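Meltside Community Kitchen
Progress report to the Ogilvie Fund, 17th September

Meal service at the Rilton site continued without interruption through August. A total of 213 households were registered at the close of the period, and dry goods are now held in clear bins with lids on order.
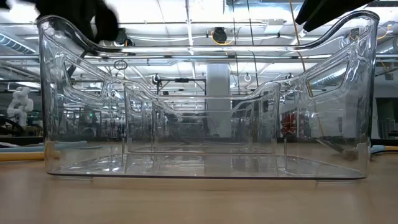

Attendance at the Pustia site was lower than planned — about 40 households — owing to the bus route closure. Delivery to home addresses has been extended for a further 3 weeks.
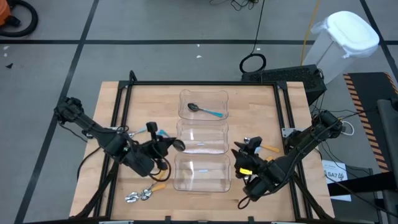 Page 5

Spending on fresh produce remains within the approved budget. The cold room repair was charged to the reserve line, as agreed in the spring.

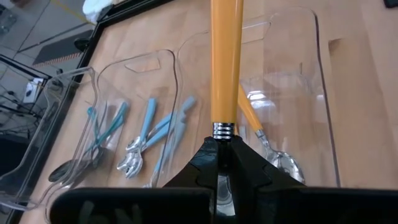 The lease at Rilton is due for renewal, and revised terms will be sent to the Fund before signature.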